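The Singer Behind Ziritine Keeps Her Life Small

Entertainment | Jul 26, 2021

Ziritine is the stage name of a singer and songwriter who was born and raised in Gutthorpe, a market town with one movie theater and a Saturday bus to the coast. She has never given her legal name in an interview and has asked the people she went to school with to keep it to themselves. So far they have.

She is the youngest of four children. Her father drove a delivery truck for Cruickshank, the furniture maker, and her mother taught piano in the front room of the family house. The lessons ran from after school until dinner, and the children did their homework in the kitchen with scales coming through the wall. Ziritine says she learned most of the exercises by ear before she was allowed to sit at the keyboard.

Early Work

Her first paid job in music was singing at weddings. She was 14 and earned 40 dollars a night, plus a meal. She kept at it through high school and wrote her own songs on the side, mostly in the back seat on the drive home. None of those songs has been released, and she has said that two of them still turn up in her sets under different titles.

After graduation she moved to the city and took a job at the front desk of a dental office. She stayed there for three years. The recordings that became her first album, "Tiltia," were made at night in a rented room above a dry cleaner. The album has nine songs and runs 48 minutes. The title is a word her grandmother used for a chair with one short leg.

"Tiltia" came out in November with no advance single and very little press. A late-night radio host played the fourth track two evenings in a row, and bookings followed. By the spring she had given notice at the dental office.

Family and Relationships

Ziritine is not married and has no children. She was in a long relationship with a bass player from an earlier band, and the two parted before the album was finished. He still plays on three of its songs. She has not spoken publicly about anyone since.

She remains close to her family. Her oldest sister handles the bookings, and her brother drives the van when he can get the time off. Her mother has been to every hometown show and sits near the exit so she can leave before the encore, when it gets loud.

Style and Home Life

On stage she wears the same gray suit she bought secondhand for her sister's graduation. Off stage she dresses plainly and says she owns very few clothes that need ironing. She rents the upper floor of a house, cooks for herself most nights, and does not have a television.
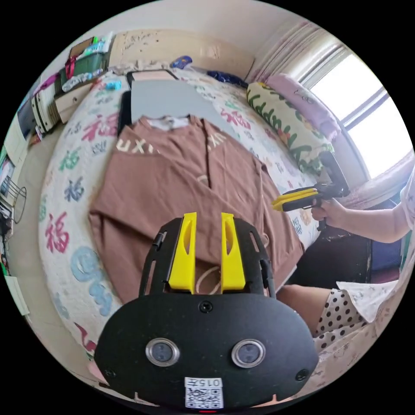 A brown T-shirt with cream lettering, folded in half on a bed.

She does not use social media herself. The account in her name is run by her sister, who posts tour dates and not much else.

What Comes Next

A second album is partly written. Ziritine has 90 minutes of rough recordings and expects to throw out more than half. She plans to record in Gutthorpe this time, on her mother's piano, once the tuner has been in to look at the lower octaves.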